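News Fixtures Rules Archive Contact
Sport > Bowls > Grikmont League

Grikmont retires its pegboard 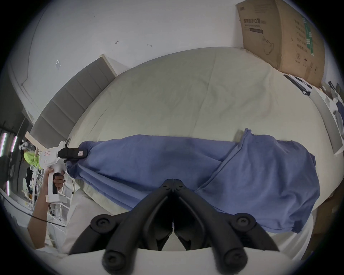
Blue cloth on a pale sheet.

The Grikmont bowls league has voted to replace its pegboard scorers, which go up to 99 – a total no team has come close to in any season on record. The new Coltano flip counters stop at 40 and cost four dollars each.

League secretary Felicja Sadowski said two clubs, Skunen and Limsakul, had asked to keep their pegs. Both were told they could, provided they stopped losing them in the grass. Skunen is currently down six.

The counters come into use in November, when the greens are closed.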